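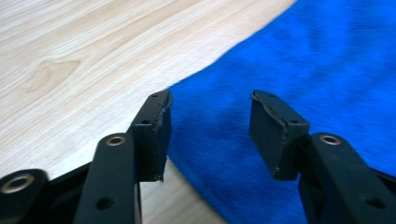
洗い替えは2枚あれば足りると思っていた、とItziar Escobarは言う。毎日使うものだから多いほどいいと信じて買い足してきたが、引き出しが閉まらなくなって考えが変わったという。

布巾やタオルを家に何枚置くか。2020年3月号の生活欄では、この地味な問題を取り上げる。1月に読者から届いた手紙に、枚数についての悩みが目立ったためだ。

Encarnación Villanuevaの家では、台所の布を4枚と決めている。食器用と台拭き用が半分ずつで、色で分ける。古くなったものは床用に下ろし、そのとき新しいものを買う。以前は安売りのたびに買っていたので、どれが何用なのか家族にもわからなかった。夫が台拭きで皿を拭いていたこともある。

生活用品店Nirnettiの店主、Fulgencio Cuestaは、枚数より乾く速さを見て選ぶよう勧める。厚手の布は水をよく吸うが、冬場の室内干しでは朝になっても湿っていることがある。薄手なら夜に洗って翌朝には使える。毛足の長い布はほこりを取るのに向くものの、綿のタオルと一緒に洗うと糸くずを抱え込む。洗濯の回を分けるか、ネットに入れるとよい。柔軟剤は吸水が落ちるので使わない。

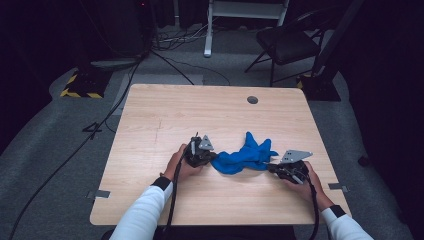

干す前のひと手間で仕上がりもかなり変わる。脱水が終わったらすぐ取り出し、端を持って何度か振る。縫い目のところが縮みやすいので、そこは指で軽く引いておく。洗濯機の中に置いたままにすると、しわが固まるうえ、においも出る。

においがついてしまった場合は、酸素系の漂白剤をぬるま湯に溶かし、30分つけてから普通に洗う。色の濃いものは、先に目立たない隅で色落ちを試したほうがいい。それでも戻らなければ替えどきだ。Cuestaの店では、洗濯100回を買い替えの目安として客に伝えている。数えている客はまずいないそうで、縁がほつれてきたら、と言い直すことが多い。

しまい方については意見が割れた。Villanuevaは三つ折りにして立てる派で、洗ったものを必ず奥に入れ、手前から取る。こうすると同じ布ばかりが傷まない。一方、Patricio Llorenteは畳むのをやめ、かごに放り込んでいる。客に見せるものでもないし、畳む時間がもったいないという。編集部で試したところ、かご方式は楽だったが、下のほうの布がいつまでも出てこなかった。

Escobarはその後、引き出しの中身を半分まで減らした。処分した分は細かく切り、油汚れを拭いて捨てるのに使っている。まだ多い気がするので、次は浴室の棚を見直すつもりだという。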